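Small print wallpaper in a narrow hallway, corners out of plumb

Home Forum > Walls and Ceilings

seren_nicholas
Posts: 200
We're papering the upstairs hallway in December and I've never hung anything with a repeat before. The walls are plaster, the house is old, and neither inside corner is plumb. My husband wants a big leafy pattern. I want something small and pale.
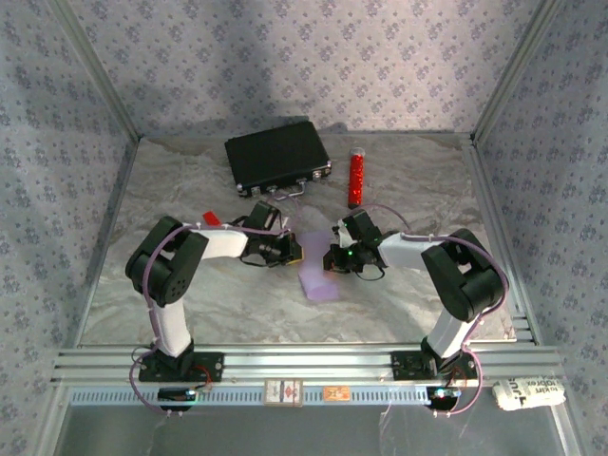
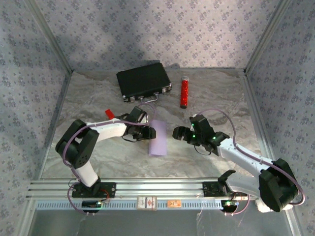
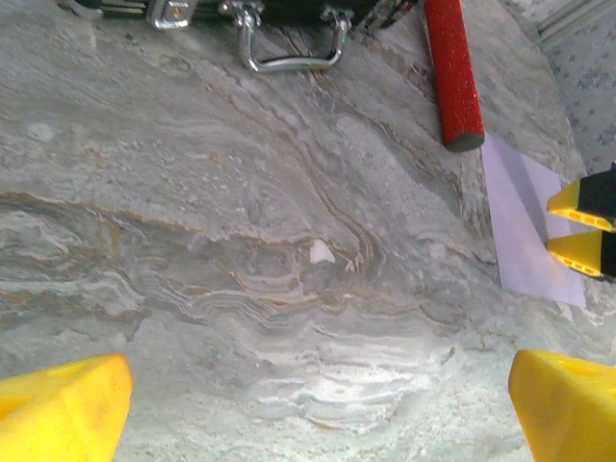

The hallway gets one window at the far end, so color matters more to me than it would in a bedroom. I had white in mind at first, but the trim is already white and the whole thing would go flat. Now I'm leaning toward a pale lavender with a small dark floral like the one on the walls in the first picture. My main worry is the corners. Do I fold the paper around them or cut it there? The second picture has metal posts where the walls meet at the back, and I wondered if some kind of trim strip in the corner would let me get away with a bad match.

KevserT
Posts: 2751
Cut it. Never wrap a full strip around an inside corner in an old house. Measure from the last strip to the corner at the top, middle and bottom, take the widest number, add half an inch, and cut the strip lengthwise to that. Hang it with the extra going around. Then drop a new plumb line on the second wall and hang the leftover piece to that line, overlapping in the corner. You lose a sliver of the pattern and with a small print you won't find it again.

rodorov
Posts: 1728
Agree on the cut, not on the half inch. I use an eighth. Half an inch of overlap shows as a ridge when the light comes from one end of the hall, and she has one window at the far end.

KevserT
Posts: 2751
An eighth is fine if your corner is straight. Hers isn't. It'll run out somewhere near the floor and you'll see plaster.

rodorov
Posts: 1728
That's what caulk is for.

Hacer Yazıcı
Posts: 64
I'd skip the trim strip. We put painted quarter round in two corners of our stairwell and it drew the eye straight to them. A crooked corner with a straight piece of wood in it looks more crooked. Took them out the next spring and patched.

On the pattern, I'd go small too. Big leaves in a narrow hall mean a long repeat and a lot of waste. Get a sample and tape it up for a week before you order. Pale purple can go gray in the evening.

seren_nicholas
Posts: 200
Thanks, all. Trim strip is out. Two more questions. Does the plaster need lining paper first? And is paste-the-wall any easier for a beginner?

KevserT
Posts: 2751
Size or primer, yes. Lining paper only if the walls are rough. Run a lamp along them at night and you'll know. Paste-the-wall is easier — no soaking time, no table in the hallway.

rodorov
Posts: 1728
Paste-the-wall is easier until you reach the corner. Brush extra into it. And buy one more roll than the calculator says, same batch number.

seren_nicholas
Posts: 200
Did the lamp thing. Walls are rough. Lining paper it is.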